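Keeping a two-finger gripper happy

I've had the little Rorex arm on my workshop bench since August, and the gripper is the part that gets all my attention. The arm itself just sits there and behaves. The fingers, though! They pick up dust, they drift, and if you ignore them long enough they start dropping things.

First tip: wipe the inside faces before you touch any settings. I lost a whole evening chasing a "weak grip" that was a smear of hand cream (mine, sorry). A lint-free cloth and a drop of rubbing alcohol, then let it dry.

Next, check that the fingers are parallel. Close them gently on a strip of plain paper and tug. If it slides out at the tip but holds at the root, loosen the two screws at the base, square things up and snug them down again — a little at a time, one side and then the other. I used to crank one side all the way first and it always pulled crooked.

Rowena Macapagal, who got me into all this, regreases her slide every 3,000 cycles. I go by sound and do mine when it gets scratchy, but her gripper is older than mine and runs smoother, so do what she does. A dab the size of a lentil is plenty.
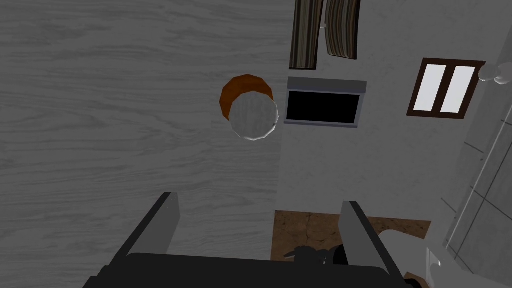
Whatever you've adjusted, run the open and close moves in the simulator before you power up the real thing. I set my closing force to 50 percent for the first try and creep up from there. Oh, and write the old numbers down! I keep mine on masking tape stuck inside the cabinet door, and the top line still says 77 from the day I forgot to save anything.

Spare screws go in a jar with a lid. Mine used to be in a saucer.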